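Prirkodlow Table Linens: Frequently Asked Questions

What sizes are quilted tablecloths sold in?
Two lengths are stocked: 1348 mm and 2205 mm. Both are measured flat, before washing. Allow for slight shrinkage in length after the first wash.

Can the cloth be machine washed?
Yes. Wash cold on a gentle cycle, separately from dark items. Do not bleach. Spin at no more than 1000 rpm.

Can I iron it?
Iron on the reverse side only, at low heat. Direct pressure flattens the raised stitching.

Will cutlery snag the stitching?
Rarely. Lay forks with the tines up and lift them instead of dragging.

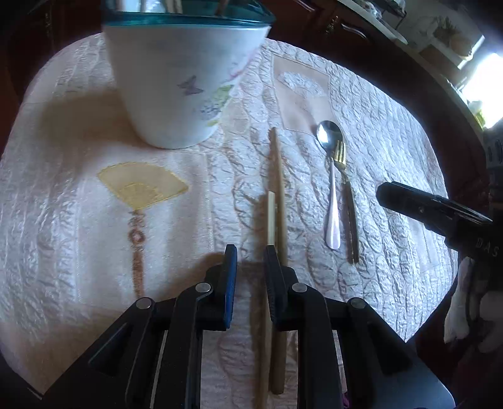

Does quilting affect how a table is set?
Quilted cloth gives a softer base than flat cotton, and narrow items can roll or tip on it. Heavy bowls should be placed first. Chopsticks laid straight on the cloth, like the tan-brown and cream ones beside the spoon and fork, may shift when the table is bumped; a rest holds them better. Tall glasses need a coaster.

How do I order a replacement?
Write to Sirkka Valtonen at the Leinonen store and quote item 398. Cut pieces cannot be returned.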